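Ticket: Round table in the break room, sticky top and a wobble
Opened by: Tomoyo Kikuchi
Site: Plenilberg, second floor
Status: Open, waiting on parts

October 22, 2019

Hi again! So the red speckled table is still doing its thing. I wiped it down with the Fistovton spray like you suggested, let it sit for a bit, wiped again with plain water, and it felt great for maybe an hour. Then I put my sleeve on it and, yep, tacky. I'm starting to think it's the spray leaving something behind and not old juice, but you'd know better than me.

The wobble is a separate thing (sorry for lumping them together, the form only let me pick one category). I turned the feet the way the Movside sheet says, two full turns each, and it got better on the window side and worse on the door side. Anything round that ends up on its side wants to wander off. Drinks are the main casualty.
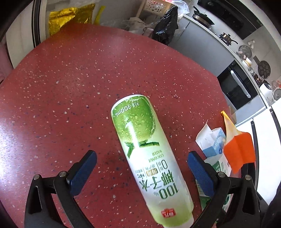 I also tried folded cardboard under the one foot, which worked until the floor got mopped. Please don't tell me to do that again, ha.

Things I have not tried: taking the top off to look at the bracket. There's a bolt under there that I can't budge by hand and I didn't want to be the person who strips it. If somebody has the right wrench I'm happy to hold the flashlight.

Update, same day: called Hjaltested about the replacement feet. They have them, but they only sell the set, and the part number on my sheet ends in 1,570, which they say is the old one. Can you check which one we need before I order? I'd rather not do the return dance like we did in February.

Also switched to dish soap and warm water on half the top - the half by the door - so we can compare tomorrow. I'll add a note here once I've done the sleeve test.

Tomoyo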